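Notes on the **Liltov blocks** set, last tidied 20/06/2026.

I love these little things! Liltov is a collection of plain colored blocks laid out on a tabletop, photographed and labeled so that anyone can practice sorting, naming colors or working out what sits next to what.

## What you get

- 1310 photos, all in `photos/`
- `labels.csv`, one row per block (color, shape, rough place on the table)
- `splits/train.txt` with 900 names; the other lists are still being redone

Shape is either `cube` or `flat`. If I couldn't tell, the field says `unsure`, and please leave it that way when you send fixes.

## Colors

Color names gave me more fun (and more trouble) than anything else in here. I started with a long list from Eltum and cut it down until two people would pick the same word most of the time.
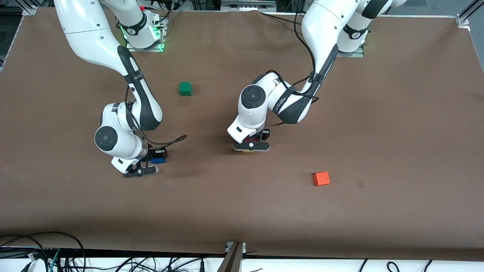

Orange and red share one label, `orange_red`, and I'm really happy with how that worked out. I used to split them and kept changing my mind on the same block. The cube at the lower right is a good one to check your own eye against, with the green cube further up the brown tabletop for contrast. Blue and yellow have never caused an argument.

## Fixes

Send label corrections to Aishwarya Pai, with the row number please!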